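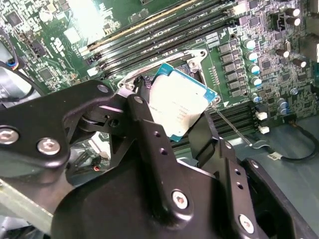
Wendstead library's secondhand computer scheme to run again this summer

7th July

Families in Wendstead who could use a computer at home, and anyone with an old one gathering dust in the hall closet, will be glad to hear that the library's refurbishing scheme is coming back for another summer. Drop-offs open this week at the Langlois Street branch, and the finished machines will go out in September, in good time for the first big homework assignments of the school year.

Last year the scheme sent 34 computers to new homes, and the library says it would dearly love to beat that. Most went to households with children in school, but a fair few ended up with retired residents who wanted to write letters, look through photos of the grandchildren or finally get to grips with online banking (with a bit of patient help at the reference desk, we're told!).

Desktops and laptops are both welcome, working or not, as long as they aren't cracked right open or missing large pieces. Keyboards, mice and power cords are always in short supply, so please bring those along too if you can find them. Printers can't be taken this year, and neither can the big old glass monitors, which should go to the county recycling yard on Flokenitz Road instead.

Skullon, the repair shop beside the post office, will again wipe every drive before anything else is done, and will give donors a slip to show it has been taken care of. Even so, the library asks people to save their own pictures and papers first. Last summer there were some sad phone calls about wedding photos, and by then it was too late to get them back.

There will also be a beginners' repair class for anyone aged 14 and up, held in the downstairs meeting room, with 22 places to go around. No experience is needed, tools are provided, and there's usually a plate of something baked by the door. The class runs through replacing memory, changing a tired hard drive and giving a dusty fan a good clean. A place costs $11, and the fee is waived for library card holders who ask.

Drop-offs are taken at the side entrance during normal opening hours. Forms for requesting a computer are at the front desk, in English and Spanish.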